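Inicio > Viajes > Visitas de empresa
Rutas | Fábricas | Ferias | Contacto
Imprimir | Enviar por correo

Visita al taller de Paiva
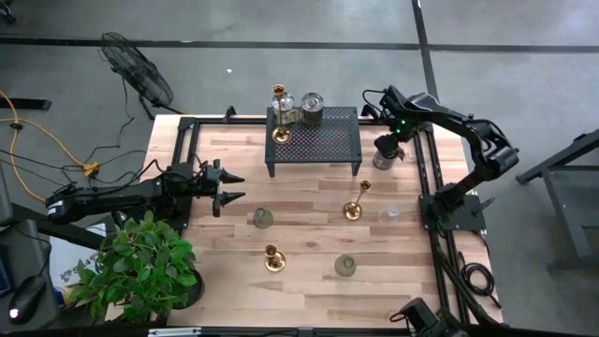 Candeleros de latón y jarrones de vidrio verdoso sobre la mesa de madera.

Llegamos a las 10 y nos recibió Saadet Bozkurt. El catálogo tiene 277 piezas —casi todo, candeleros y vidrio—. En junio salieron más de 1.000 pedidos. La tienda cierra a mediodía; compré dos candeleros bajos.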